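**Physical Security and Access Hardware, Unit 7: Padlocks, Keys, and the Tool Bench**
Handout for the practical course at the Dresgate site. Revised December 10, 2022.

This unit follows the lecture on door hardware. Participants should have completed the worksheet on pin tumbler cylinders before attending, as the terms used there (plug, shear line, driver pin, bitting) are not defined again.

## 7.1 Parts of a padlock

A padlock has two main parts, the body and the shackle. The body holds the cylinder and the locking mechanism. The shackle is the curved bar that passes through the hasp, chain, or staple. One leg of the shackle, the heel, normally stays in the body when the lock is open. The other leg, the toe, comes free. In most common padlocks the toe is notched, and a spring latch or a pair of ball bearings holds it in the closed position.

Participants should be able to tell the two arrangements apart:

- **Spring latch.** The shackle can be pushed closed without the key. The latch is angled on one side and may be open to shimming if the clearance around the shackle is generous.
- **Ball bearing.** Hardened balls sit in notches on one or both legs. Shimming is not effective against this design. Many such locks retain the key until the shackle is closed.

Shackle dimensions are given as three measurements: diameter, horizontal clearance, and vertical clearance. All three are entered on the record sheet. A lock with suitable diameter and too much vertical clearance leaves room for a pry bar, and this is the error most often found in the site surveys submitted for Unit 5.

## 7.2 Key control

The Dresgate register currently lists 163 padlocks, of which 74 are keyed alike in groups. The remainder are keyed differently. A keyed-alike group is convenient for storage yards and utility gates, but the loss of one key affects every lock in the group. The register entry must therefore state the group code, the number of keys issued, and the location of the reserve key.

Keys are stamped or tagged with the register code only. The location of the lock must never appear on the tag. Plastic key heads may be used for color sorting within a tray; they do not replace the code.

When a lock is returned to the bench, the key is tried in the cylinder before the entry is closed. If the key binds, the cylinder is cleaned and the key is tried again. Force is not applied with pliers or a wrench. Graphite and oil are not to be used in the same cylinder.

## 7.3 Bench practice

Work is carried out on one lock at a time. Locks awaiting inspection are laid flat with the shackle closed. Small parts such as pins, springs, and retaining clips go into a lidded storage box as soon as they are removed. The tools needed for this unit are an open-end wrench for hasp bolts, a screwdriver, and the follower set issued in October.

The Fireo record sheet is completed in ink. The Wuyts sheet used in earlier years is no longer accepted, as it has no space for vertical clearance.

Two padlocks with the bench tools and storage:

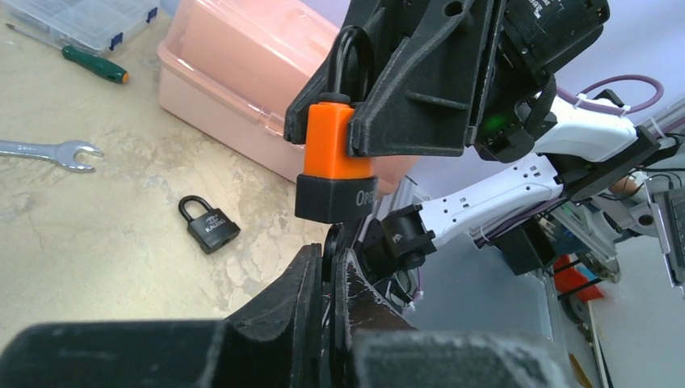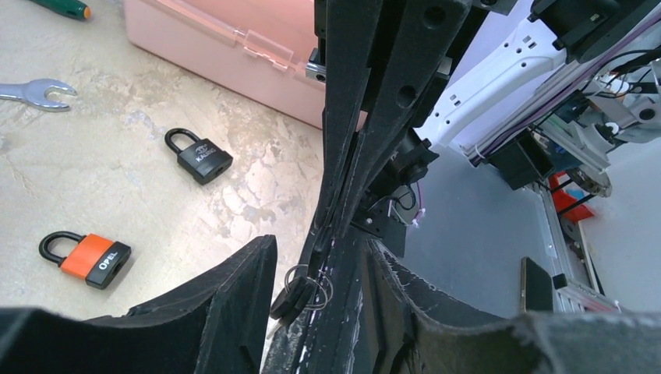
## 7.4 Inspection procedure

1. Read any lettering on the body and enter it exactly as it appears, including partial words. Do not complete a brand name from memory.
2. Measure the shackle and enter all three dimensions.
3. Insert the key fully and turn it. Note whether the key can be withdrawn with the shackle open.
4. Close the shackle, remove the key, and pull firmly. There should be slight play and no release.
5. Enter the register code and initial the sheet.

A lock that fails step 4 is withdrawn from service the same day. It is placed in the Resine tray and is not returned to the rack under any circumstances.

## 7.5 Preparation for Unit 8

Read the section on hasps and staples in the course reader. Complete one record sheet for a padlock in your own department, with the register code left blank. Sheets are handed in at the start of the session. Participants without access to a padlock may draw one from the store against signature.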